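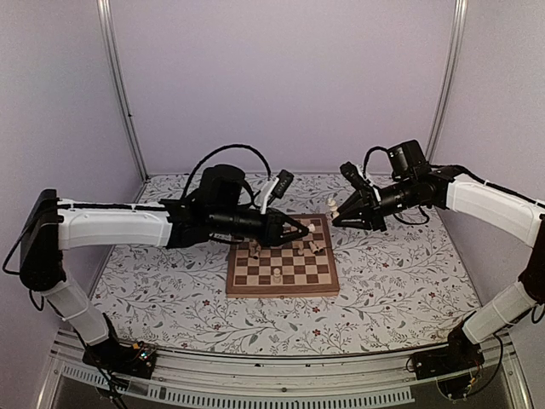 **Figure 7.1** Two robot arms at a wooden chessboard

# Chapter 7: Did the stove help?

In most accounts of a small engineering project overseas, the last paragraph is a count of things handed over. So many lamps, so many filters, so many stoves. The count is usually correct. It is also the easiest number to get, and this chapter is about why you should be slow to accept it as an answer to any question other than "How many did you hand over?"

We will work mainly from one case, the Kallon cookstove, and come back to it in each section. It was a decent project run by careful people, and for our purposes that makes it more useful than a scandal.

## 7.1 The Kallon stove

The Kallon was designed by a group of final-year engineering students under Hanan Majali. It is a clay-lined metal stove with a narrow fire chamber, meant to replace the open three-stone fire used in Moussa, a farming district where nearly every household cooks with wood. Plernavton, a small maker of boilers and flues, paid for the materials. Local metalworkers made the bodies. The students made the first linings themselves and then taught a potter, Amancay Rivadeneira, to make the rest.

In the laboratory the stove boiled a measured pot of water with much less wood than an open fire. It gave off less smoke as well. The team delivered about 120 stoves, held a cooking day in the district, took its photographs and went home. The report that followed said that the people of Moussa "now benefit from cleaner, cheaper cooking".

Read that sentence again and ask how anyone knew. The laboratory test had been done on one stove, by one student, with dry wood cut to the same length each time. The delivery had been counted. Between those two facts and the word "benefit" there was nothing at all.

## 7.2 The visit

Two years later Oluwaseun Ajayi, who had not been part of the team, spent a month in the district for her master's thesis. She visited 36 of the households on the delivery list, chosen by drawing names. She did not announce herself as having anything to do with the stove. She asked to see the kitchen, and talked about food.

In 13 of those kitchens the stove was in regular use. In the others it had been given to a relative, put to storing grain, kept for making tea when guests came, or broken up for the metal. Several people said kind things about it while it stood in a corner with a cloth over it.

She also found that "in regular use" was a slippery phrase. Most of the households that cooked on the Kallon still cooked on the open fire too. The big pot used for porridge did not sit safely on the narrow top. The fire chamber needed wood split thin, and splitting wood is work, done mostly by the same women whose burden the stove was meant to ease. A household with two fires going may burn more wood than it did with one.

None of this appears in the laboratory figures, and none of it makes them false. The stove did boil water with less wood. It was asked to do something else.

## 7.3 What the team said

The reply from the team is worth your attention, as you will meet the same replies elsewhere. Dean Ackroyd, who had led the design work, made three points.

The first was that the sample was small. So it was, and a cautious reader would not take the exact share from it. But the original report had drawn its conclusion from no households whatever, and had not thought that too few.

The second was that people needed more training. Possibly. You should notice, though, that this answer can be given about any device that people do not use, however badly it suits them, and no finding could ever count against it. Treat with suspicion any explanation that works equally well for a good stove and a bad one.

The third was better. Ackroyd said that the linings made in the later batches were thicker, that they cracked less, and that a fair comparison would have separated early stoves from late ones. Ajayi had not recorded which was which. Her thesis says so in a footnote. It ought to have been in the main text, and her own result deserves the same hard look as the report it corrected.

## 7.4 Why projects are reported this way

It would be easy to blame vanity. Some of it is vanity. More of it is the calendar. A student project ends when the students graduate, and the report is due before anyone could know how the thing has lasted. Money is given for building and seldom for going back. Kevin Inga, who dealt with the grant at Plernavton, told Ajayi that he had never been asked to pay for a return visit and was not sure which budget it would have come from.

There is a further difficulty, and you should be honest with yourself about it. When a visitor who gave you a stove asks whether you like it, you say yes. Most of us would do the same about a jumper. Answers collected on the handover day, in front of neighbours, by the people who did the handing over, are close to worthless as evidence, and they fill a great many reports.

## 7.5 What this chapter covers

The sections that follow take up four matters in turn:

- how to tell an output from an outcome, with the Kallon report marked up line by line
- how to choose households to visit when the delivery list is incomplete or wrong
- ways of measuring use that do not depend on asking, including weighing woodpiles and fitting heat loggers, and the faults of each
- how to write up a poor result so that the next team can do something with it

The Potitz rainwater tanks, which you met in Chapter 5, return in the third of these. The claims made for them have held up rather better, though you may want to reserve judgement until you have seen how the "before" figures were gathered.

### Before you read on

Find a published report of a small development project, two pages or more. Underline every claim about people's lives. Beside each one, write down who observed it, when, and how. Leave the margin blank where the report does not say. Keep the page, as you will need it for the exercise at the end of section 7.8.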